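The Second Cube

1. Morning

Žofie Mikuš had been at Prorkon since the spring, and for most of that time she had been working on one fault. The tracker took the pose of each cube from its markers and passed it to the planner. When a cube turned, the pose sometimes flipped. The planner, which was called Stusto, believed whatever it was given and sent the arm through a long swing to somewhere it had no need to be.

Doležal, who ran the lab, wanted it fixed before the Danholm people came in July.

"Put a filter on it," he said.

"There's a filter on it. It smooths the flip. Now it's a slow flip."

He read the log over her shoulder. It ran to 2000 lines and 98 of them were red.

"All the same cube?"

"All cube 2."

He went back to his desk. She ate a pear and read the red lines again. The rotation was wrong in each of them, and the position was fine. She checked the solver, then the camera calibration, then the table that said which marker belonged to which face. The table had been typed in by hand before she joined. She changed nothing yet. She wanted a clean recording first, with both cubes in good light.

2. Upstairs

The light was better on the upper level, where the day came up from the glass doors. She stood at the railing with a cube in each hand and began to turn them in her hands. Someone in a blue top was down below. Žofie said the numbers of the faces under her breath and tried to keep her wrists slow.

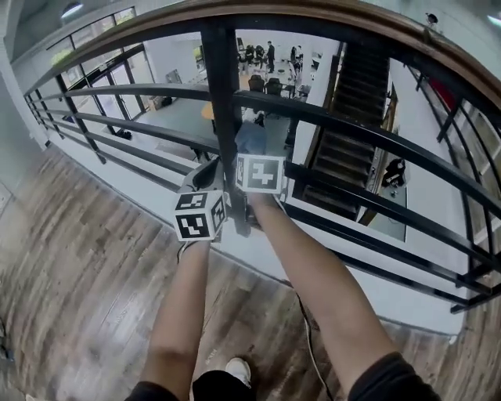
3. Afternoon

She played the recording back at half past three. Two rows in the table had been swapped, so the software had two faces of cube 2 on the wrong sides. Whenever it saw one of them alone, it worked out a perfectly good answer for a cube that did not exist.

She swapped the rows and ran the log again. No red.

"What was it?" Doležal asked.

"Typing."

He nodded and looked at the table for a while. "I think that was me," he said, and went to put the kettle on.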